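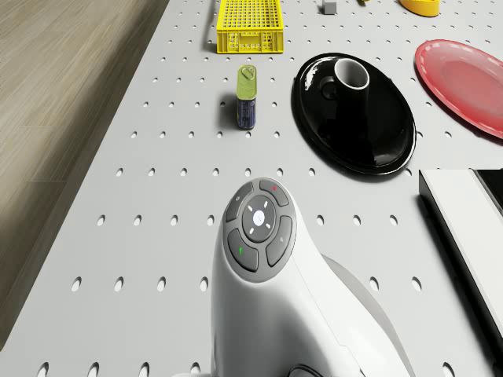 Field Service Engineer, Lab and Diagnostic Equipment
Katona Scientific Supply, Zakgate office
Posted 25 March 2026

Hi! I run the service side of Katona, and I'm looking for someone to join me on the road and at the bench. We sell and look after lab equipment for hospitals, clinics and a handful of university labs: centrifuges, incubators, biosafety cabinets, blood analyzers, the odd very old freezer that a customer refuses to part with. I've been covering the whole territory with one other engineer and we picked up two new hospital accounts in January, so we need help.

What you'd be doing

Most of your week is visits. You'll install new instruments, run the yearly maintenance, and go out when something breaks. You'll also train lab staff, and I'll be picky about this one. I want someone who can stand next to a tired night-shift technician and show them how to clear a clogged probe without making them feel dumb (I've been that technician, I remember it well).

The rest is bench work in our Zakgate shop, plus paperwork. Service reports go in the same day. Our customers get inspected and they need those reports, so please don't apply if you're the kind of person who lets them pile up in the van until the end of the month.

The area

You'd be based in Zakgate and cover everything out to Kerkero, with a run up to Narkari when our distributor there needs a hand. Expect up to 11 nights away a month when we're doing installs, a lot fewer when we're not. We pay for the hotel and meals, and you get a company van that you can take home.

What I'm looking for

A two-year degree in biomedical equipment technology, electronics or something close. Military training counts, and so does a lab background if you've spent your time fixing the machines as well as running them.

At least 3 years working on medical or laboratory equipment. Brand doesn't matter much to me, we'll send you to the manufacturers for training anyway.

A clean driver's license, and you need to be OK lifting your share of a benchtop analyzer up a flight of stairs.

Comfortable reading a wiring diagram and using a multimeter. If you've done refrigeration work, tell me right up front, I'll be very happy!

Vaccination records. The hospitals won't let any of us past the front desk without them.

What you get

Full-time salaried position, paid overtime for weekend calls, health and dental from your first day, and a tool allowance every year that you can spend how you like. On-call rotates between the three of us once you're trained up, and we swap all the time for birthdays and ball games. We're a small company, so you'll talk to the owners directly, sometimes more than you'd like.

How to apply

Send me your resume and a short note through the careers form on this site. Skip the formal cover letter. In the note, tell me about a repair that gave you real trouble and how you worked through it, even if you ended up having to call someone. I read every one myself.

If it looks like a fit, we'll talk on the phone first, then I'll have you come by the shop for a morning. There's a short hands-on test with a centrifuge that has a fault in it. Bring your own screwdrivers if you're fussy about them (I am), or use mine.

Service Manager, Katona Scientific Supply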